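The Gray Door

12 comments · 31 shares

Eugénie Moulin came up to the office in her coat and did not take it off. The heating had been closed since February, when Vindell stopped paying for the upper floors, and the cold stayed in the walls.

She had worked here eight years. Now she had one day to put the chairs in order, so that the people from Coste could take them away. They had bought the chairs only. The blinds, the lamps and the glass walls would stay for the next company, if there would be a next company.

The chairs were in the long room with the brown floor. Somebody had pushed them together on one side without any love. One black chair was lying on its side like an animal which is tired of the road. Small pieces of white paper were on the floor, and she thought, I will sweep those at the end. Then she thought, no, I will sweep them never, it is not my floor anymore.

She put her hand on the handle of the gray door. 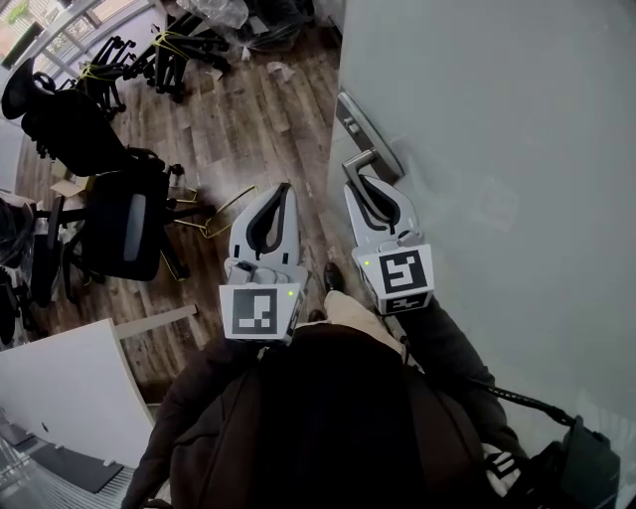

It was the door of the archive. In eight years she had opened it perhaps every morning, and every morning the handle had gone down a little too easily, so that you had to pull and lift at the same moment. New people always believed it was locked. They would stand there, very polite, and wait until somebody came. Eugénie used to watch them from her desk, and she was ashamed to remember that sometimes she let them wait until she had finished her coffee.

She pulled and lifted. The door opened.

Inside were the shelves, and on the shelves was nothing. The boxes had gone to Bukham, to the big storage by the river. Only a sheet of paper was left, fixed with tape at the height of her eyes. It was in the handwriting of old Zokolex. This was not his name, of course. Zokolex was the company he had come from, and when he arrived there were already two men with his first name, so people called him by the company, first behind his back and later to his face. He answered to it until he retired.

The sheet said: Please close softly. 21 Apr 2018.

She tried to remember that day. There had been an argument, she believed, about the noise. The wall between the archive and the meeting room was thin, and each time the door closed, the persons in the meeting stopped talking. The director wanted a sign in printed letters. Zokolex said that nobody obeys a printed letter, and he took a pen. After this the door was quiet for a whole summer.

Eugénie took the paper down. The tape kept a small corner of it. She folded the sheet in 4 and put it in the pocket of her coat, with her keys, and then she took the keys out again and laid them on the shelf, as it was asked in the letter from Vindell.

Then she went back and worked. She lifted the fallen chair and pushed down on the seat to see if it was still good. It went down with a long breath and did not come up. She wrote this on her list. She found her own chair by the left arm, where the plastic was rubbed, and she rolled it to the row with the others. For a moment she wanted to hide it. But where do you hide a chair? She lived in 23 square meters with a piano.

When the row was ready she sat in her own place, the last in the line, and leaned back. From there you could see all the ceiling. She had never looked at it before. The long lamp was on, very white, and beside it the pipes went along and turned the corner, one next to the other, like people who walk home by the same street and do not speak.

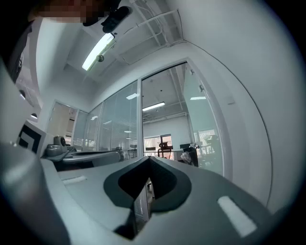

II. Forty steps

There were 40 steps from the office down to the street. She knew it from the year when the elevator was broken, and her knees knew it also.

She had reached the first landing when she remembered the gray door. She had left it open. It did not matter to anyone. She stood with one hand on the rail and listened to the building, and there was only the sound of a car outside.

She climbed back up, crossed the long room and took the handle. She lifted it a little, as one must, and closed the door softly.

Share this story · 31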